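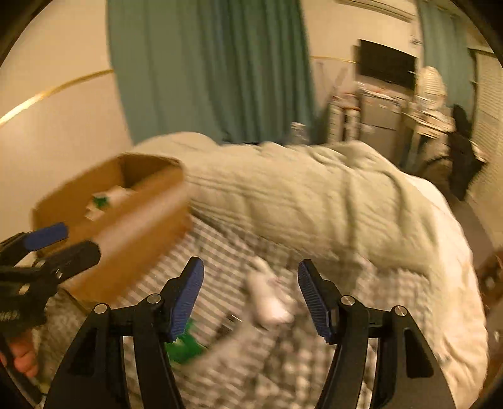
Leave the Real People Out of It

Flalance has a new drama coming in June about the collapse of the Lodix dating app, and I won't be watching. I watched the last one. Sutcliffe ran six episodes, won praise for its wigs, and told me less than the newspapers did at the time.

The trouble with these shows is consent. Vibeke Kragh, whose private messages were read out in the Standale court case, was never asked whether she wanted an actress to read them again. The producers didn't need to ask. The messages were public record, so they went into the script word for word, with music under them.

Kaj Østergaard, who wrote Sutcliffe, has defended this in interviews. He says a drama can restore sympathy to someone the press treated badly. Maybe it can.
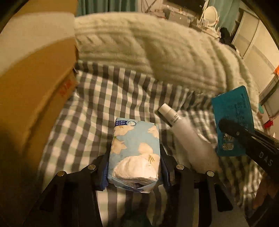 But sympathy from strangers is a poor trade for having the worst month of your life back on every bus shelter – and the studio keeps the money. A fan account with 1000 followers posted 50 clips of the court scenes in a week. Most of the comments were about her clothes.

I'd settle for a simple rule. If the person is alive and did nothing wrong, ask first. If the answer is no, change the names and the story, or make a different show. Writers did that for years and still got good television out of it.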